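ロボット実習II 配布資料 第6回
シミュレーションセルの立ち上げと点検(チェス盤セル)

担当:Leif Ravn 水曜日 10時開始

1. 今回の範囲

前回までに、アームの関節モデルと把持の基礎を扱った。今回は、Hudholm環境に用意したチェス盤セルを各自で立ち上げ、駒の移動課題を動かせる状態まで整える。制御プログラムの中身には立ち入らない。セルの配置、座標系、グリッパ、カメラの順に確認し、結果を点検票に記入する。

セルの構成は、作業台、台上のチェス盤と駒、アーム1台、平行グリッパ、カメラ3台である。周囲の工具キャビネットや棚も衝突形状を持つので、表示だけの背景として扱わないこと。

2. 配置の確認

シーンを読み込んだら、最初に俯瞰カメラへ切り替える。盤は作業台の辺と平行に置かれているとは限らない。初期化のたびに盤の位置と向きが変わる設定なので、前回の値を書き写して使うと、マス目の座標がすべてずれる。

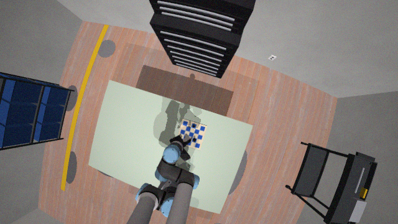

盤の姿勢は、設定ファイルの数値とシミュレータの出力の両方で読む。両者が一致しない場合は、初期化の乱数シードが固定されているかを調べる。シードの既定値は29である。変更した場合は点検票の備考欄に書く。

座標系は次の三つを使う。
ベース座標系:アーム台座の底面中心を原点とする。
盤座標系:盤の一つの角を原点とし、盤面の上向きをZ軸の正とする。
ツール座標系:指先の中間点を原点とし、接近方向をZ軸の正とする。

ベース座標系から盤座標系への変換は自動で計算される。ツール座標系は自動では更新されない。グリッパのモデルを交換した場合は、オフセットを手で入力する。昨年度は、この入力を忘れて指先を盤に当てた班が2班あった。

3. アームとグリッパの点検

関節を一つずつ低速で動かし、可動範囲と回転方向を確かめる。速度は上限の10%とする。根元の関節から始め、手首は最後に動かす。途中で干渉警告が出たら、その関節角を記録してから戻す。警告を消してそのまま続けてはならない。

次に、アームを待機姿勢に移す。待機姿勢では指を開き、駒のうち最も背の高いキングの頭部より十分上に指先を置く。ポーンの高さを基準にすると、水平移動のときにキングを倒す。

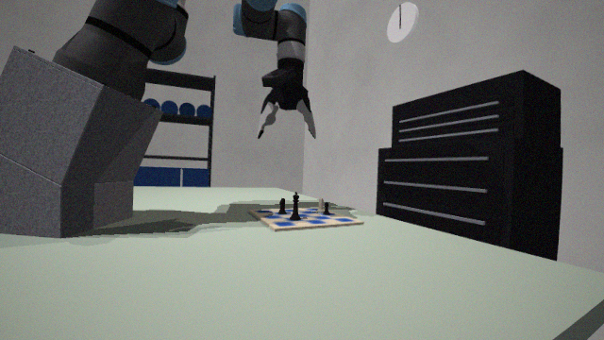 グリッパの開閉は、待機姿勢のまま6回繰り返す。左右の指が対称に動くこと、全開と全閉の指令値に実際の値が追従することを見る。左右に差がある場合、多くは連動拘束の設定漏れである。Burnetti形式のモデルファイルでは、従動側の関節に拘束を書く欄が別にあるので、そこを確認する。

把持力は初期値のままでよい。駒が指の間で滑るときは、力を上げる前に接触面の摩擦係数を確認する。力だけを上げると、接触計算が不安定になり、駒がはじき飛ばされることがある。

4. 手先カメラの確認

手先カメラはグリッパに固定されており、アームと一緒に動く。確認する項目は以下のとおり。

(1) 両方の指先が画像に入っていること。指先が入らない場合は、カメラの取付角を見直す。
(2) 指を全開にしても、盤の検出に必要な範囲が隠れないこと。
(3) 影による誤検出がないこと。作業台に落ちるアームの影は姿勢によって形が大きく変わる。影の縁を盤の縁と取り違えていないか、検出結果を重ねて表示して確かめる。
(4) 黒い駒と明るい色の駒の両方が検出されること。クリーム色のマスの近くにある明るい駒は輪郭が弱く、見落としやすい。しきい値はこちらの駒に合わせて決める。

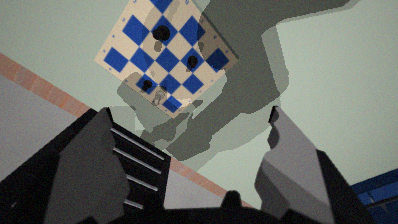
5. 不具合が出たときの手順

まず動作を停止し、ログを保存する。保存前にシーンを再読み込みすると、直前の関節角と接触情報が失われる。

盤の検出がずれる:カメラの外部パラメータを確認し、その後で盤座標系を再計算する。
指先が目標より低い:ツール座標系のオフセットを確認する。
駒が震える、または沈む:計算の刻み幅と駒の質量を確認する。
アームが途中で止まる:干渉警告の記録を見る。経路がキャビネットや棚の衝突形状に近すぎないか調べる。

一度に変える設定は一つだけとし、変更前の値を必ず残す。

6. 提出物

点検票1枚と、待機姿勢での関節角の記録。ファイルは共有フォルダの「Manzano」に班ごとに置く。次回はこのセルをそのまま使い、ポーンを隣のマスへ移す動作を作成する。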